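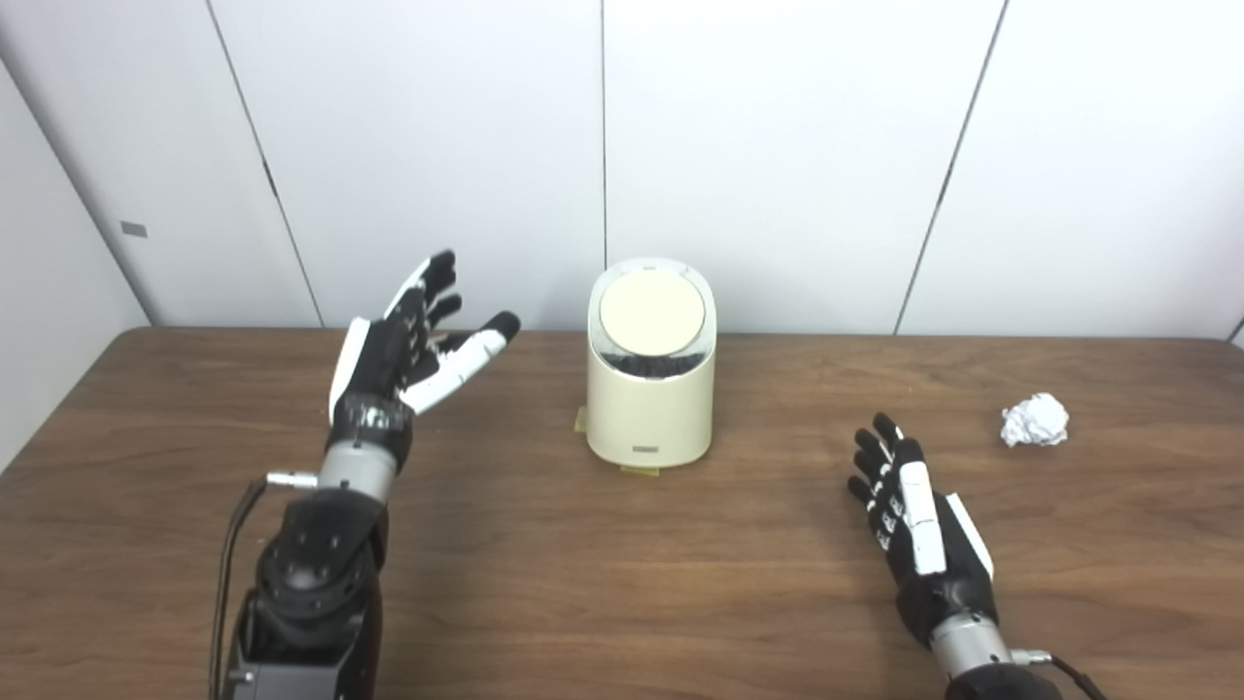 Mostafa Tahiri wrote to say that his cell passes its start-up check every morning and still drops the paper ball beside the bin by midday, always on the same side, and could the page on wrist zeroing be rewritten so that it covers the fixture as well as the arms.

It now does. The old page dealt with the arms only and assumed the bin had not moved. The procedure below replaces it and covers the wrists, the cables, the hands and the bin position, in that order. Allow a full morning the first time. After that it takes less than an hour.

Setting up and re-zeroing the two-hand table cell
Last revised November 17, 2020

Applies to: cells with the Lultell controller, firmware 206 or later, and Vendent wrist couplings. On earlier firmware the menu names differ and the wrist offsets are lost when the power is removed. Update first.

When to do it
Do the full procedure after any of the following: a hand has been taken off or changed, a wrist cable has been changed, the table has been moved, or the cycle counter has passed 2000 since the last zero. Do the fixture part alone if the bin has been lifted or knocked. A collision stop at low speed does not call for the full procedure, but check the zero marks before restarting.

What you need
Hex keys, metric, long arm
Torque driver with the blade set supplied with the couplings
Steel rule, 300 mm
Setting pin for the wrist coupling
Masking tape
Lint-free cloth and isopropyl alcohol
A fresh sheet of plain white copier paper

Before you start
Bring both arms to the park position from the pendant and wait for the drives to report idle. Press the emergency stop, then switch off at the isolator and lock it. The hands go limp when the drives lose power and the fingers will settle under their own weight. Keep your own fingers out from between the thumb and palm while this happens.

Clear the table. Wipe it down with a dry cloth. Alcohol dulls the finish over time and changes how the overhead light reflects off the wood, and the vision check is sensitive to this.

Part 1. Wrist couplings

1. Start with the left arm. Hold the hand in one palm and turn it gently about the wrist cylinder. There should be no movement you can feel. If there is, the clamp screw has worked loose and everything measured since then is suspect.

2. Slacken the clamp screw one turn. Do not take it out. The clamp collar drops if the screw is removed and is awkward to get back with the hand in place.

3. Turn the hand until the setting pin slides into the coupling and sits flush. It must go in under light finger pressure. If it needs pushing, the bore is dirty. Clean it with a cloth wrapped round the pin and try again.

4. With the pin in, tighten the clamp screw to the figure on the coupling label. Remove the pin. If it sticks, the hand has crept during tightening. Slacken the screw and repeat from step 3.

5. Do the same on the right arm.

Do not use the bolt holes in the face of the forearm housing to lever against. Some of them go straight through to the actuator compartment.

Part 2. Cables

The wrist cable is the most common cause of slow drift on these cells. It leaves the wrist, hangs in a loop beside the forearm housing and goes down below the table. On the left arm you can see the loop clearly in the photograph, with the connector standing out from the side of the wrist. If the loop is too short it pulls the wrist round by a fraction of a degree at full reach. If it is too long it catches on the table edge.

6. Check that the connector is fully home. Pull it straight out, look for bent pins, and push it back until it clicks. Never rock it.

7. Measure the free length of cable from the connector to the first clip, following the curve. It should be 265 mm. Adjust at the clip, not at the connector end.

8. Move each arm by hand through its full reach with the brakes released (pendant, Service, Release brakes; this needs the isolator on and the emergency stop out, so unlock only for this step). Watch the cable the whole way. It should never go straight and never touch the table.

9. Apply the brakes, press the emergency stop, and lock off again.

If the outer sheath is shiny in one place, the cable is rubbing there. Find what it rubs on and reroute it. Wrapping the spot with tape hides the wear and stiffens the cable, which brings the drift back.

Part 3. Hands

10. Wipe each black fingertip with the cloth and a little alcohol. Let them dry. Paper dust builds up on the tips and is the usual reason for a ball that slides out during the lift.

11. Bend each finger by hand from open to closed. The movement should be even. A finger that stops part way and then frees itself has grit in a link. Blow it out with a hand bulb. Compressed air drives the grit further in.

12. Check the white plates along the fingers. They are a push fit over the links. Press each one down with a thumb. A plate that has lifted at one end will snag the paper and can foul the finger next to it.

13. Unlock, restore power and choose Service, Hands, Zero. The controller opens both hands, closes them, and opens them again. Keep clear of both while it does so. Accept the new values only if each finger reports a difference of less than one degree from the old ones. A larger difference means that a tendon has stretched or a plate is fouling. Go back to step 11.

Part 4. Bin and paper

This is the part missing from the old page. The cycle places the bin between the two hands near the back of the table and the paper ball out to the right, near the right hand. Both arms work from the stored bin position. A bin that has slid by the width of its own tape will still pass the start-up check, as the check only confirms that something round is there.

14. Remove all the old tape from the base of the bin and from the table. Clean off any glue with alcohol on the cloth, used sparingly and only on that spot.

15. Stand the bin on its mark near the back edge, with the small dark label facing you. Measure from the back edge of the table to the base at two places and make the distances equal to the values on the cell sheet. Check that the lid is seated. A lid sitting slightly proud changes the height the hand has to clear.

16. Tape the base down at the front and at the left side. Press the tape well into the angle between the base and the table. Use fresh tape each time. Tape that has been lifted and put back holds for a few dozen cycles and then lets go gradually.

17. Push the bin sideways with one finger at mid height. It should not shift. If it rocks, there is a fold in the tape under the base.

18. Crumple the new sheet of paper into a ball that fits easily in a cupped hand. Do not squeeze it hard. A tight ball rolls when it is put down. Place it on the right of the table, slightly nearer to you than the bin.

19. From the pendant, choose Fixture, Learn. The left hand rises and opens with the palm up, and the right hand comes down close to the table. Wait until both have stopped and the pendant shows the stored position. Compare it with the cell sheet. Accept if it agrees to within 4 mm.

Part 5. Proving run

20. Close the guard and run ten cycles at quarter speed. Watch the wrists first and the paper second.

21. Run fifty cycles at full speed. Write the number of misses in the log with the side on which they fell.

22. Reset the cycle counter.

Reading the misses

All on one side, from the first cycle: the bin position is wrong. Repeat Part 4.

All on one side, but only after an hour or more: cable pull or a loose clamp screw. Repeat Part 2, then Part 1 if the cable length is right. This matches the fault in Mostafa's letter, and on the cells we look after it has been the cable more often than the clamp.

Both sides, at random: dirty fingertips, or a paper ball that has gone soft. A ball lasts around a day at full speed.

Ball carried correctly but released late: hand zero. Repeat Part 3 from step 13.

No pattern, and the pendant shows "object not found": look at the lighting. The side and back panels are matt white and the ball is white too, so the vision check depends on the ball being seen against the brown table. If the ball is placed so far back that the camera sees it against the wall, the check fails. Move it forward.

Notes

Väisänen panels expand a little in a warm room and the seams between them close up. Do not use a seam as a reference for the bin, however convenient it looks from the operator's side. The April revision of the cell sheet removed the seam measurement. If your sheet still has it, ask for the new one.

Keep the setting pin in the pendant drawer. Pins left in the coupling have been run under power, and the coupling has to be replaced when that happens.

Spare clamp screws are supplied with thread lock already applied. Use each one once.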